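In Defence of the White Table

By Dorin Oprea

When I moved to Surkdale, I bought a dark table, as my parents had. Everybody told me that a white one would look dirty within a week. They were right about white tables, and I now think this is the best argument for having one.

On a dark surface, dirt can hide for months. On a white one you see the small grey mark the same evening, and you take a cloth. I changed mine in February and paid 400 dollars for the new one, which my neighbour Panya Luangrath considers foolish. She says that I have bought myself a job. Perhaps so, but it is a short job.

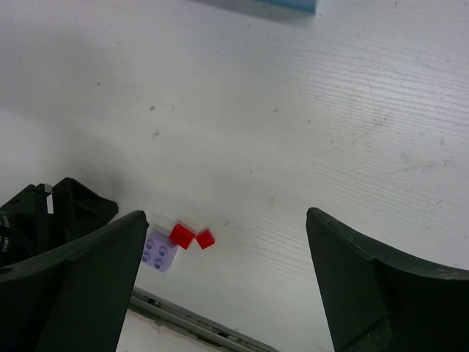
White with a faint grain, and the scuffs and specks that come with it.

I do not ask that a table stay perfect. Scuffs are a kind of record, and I would not sand them away. What I ask is that it stay mostly clear, and for this a cloth is not enough. Small things need a place to go.

My answer is a divided bin, and I keep it on the table. Panya prefers drawers. In my experience a drawer is where a pencil goes to be forgotten - I have four of them, and I could not tell you what is in the last one. A bin with sections is open to the eye. If one part becomes too full, you know it before you sit down.

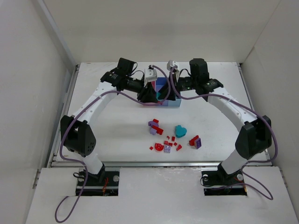 The divided bin near the back of the table, part of it blue.

I would put it toward the back, within reach but away from the elbows. Some colour also helps, as blue on white is easy to find on a dull morning before coffee.

Panya still has her dark table. We eat there on Sundays, and I try not to look at it from the side, where the light shows everything.

Contact the editor | © 2025 Pamthorpe | Back to top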